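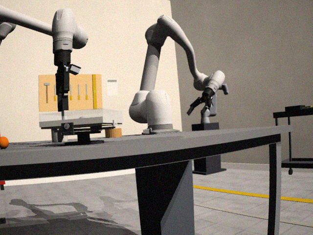
I have wanted to see the inside of the Kragh woolen mill ever since my aunt gave me one of their blankets, and in February I finally got to go. They open the doors to visitors a couple of times a year, and I'd been on the mailing list so long I'd forgotten I signed up. The drive up to Clalarmont takes forever (the last stretch is all curves, bring something for your stomach) and I got there with hardly any time to park before the morning group went in. Our first stop was the mending room, and I could have stayed there all day. If you picture a long gray table, like the one at the top of this page, and then lay a whole bolt of cream-colored cloth down it, you've got the idea. The menders go over every yard with their fingertips, feeling for knots and broken threads, and fix them with a needle so neatly that I couldn't find the spot afterward even when I was shown where to look!

Our guide was Eyvindur Ravn, who started in the dye house right out of school and has worked in pretty much every part of the building. He talks fast and walks faster. There were 18 of us and we were strung out down the hallway most of the morning, with the people at the back missing half the good stories. I learned to stick close.

The carding room is next, and you smell it before you get there - warm lanolin, a bit like a wet dog that's been to the hairdresser. The fleece goes in as clumps and comes off the rollers as this soft, hazy web that looks like you could blow it away. We got to hold some. I put mine in my coat pocket and I still have it.

Then the weaving shed. Take the earplugs they offer you! I thought I'd be fine without them and lasted maybe a minute. The older looms are the ones they call the Koltamels, after the pattern they were bought to make, and they bang away so hard that you feel it in your shoes. Each warp on the Koltamel blanket has over 400 threads in the border alone, and when one of them snaps the whole loom stops dead and somebody has to walk over and tie it back in by hand. 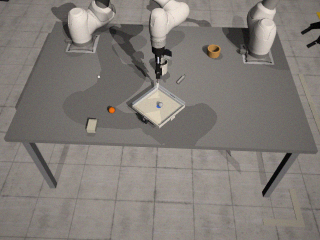

Lunch was soup and rye bread in the old wool store, included in the 20 dollar ticket, and it was better than it needed to be. I sat with a couple who weave at home and they were full of questions about sett and shrinkage that went right over my head. Eyvindur loved it. He ended up drawing on a napkin.

We finished in the dye house, where they were running a batch of Ason, the deep blue-green they put on the cover of the catalog. The recipe is number 277 in a book that sits behind glass, stains and all. The color in the vat looked nearly black to me, but the swatches pinned up by the door were gorgeous.

The shop is by the exit, naturally. Seconds are on the bottom shelves and they go quickly, so head there first if you want one. I came home with a lap blanket that has a tiny flaw in one corner and a bag of yarn ends I have no plans for.

A few practical things. Wear flat shoes, the floors are oily in places. The stairs to the carding room are steep and there's no elevator. No photos in the dye house. And eat breakfast, it's a long morning.

Print this page
E-mail this to a friend

Contact | Copyright | Back to top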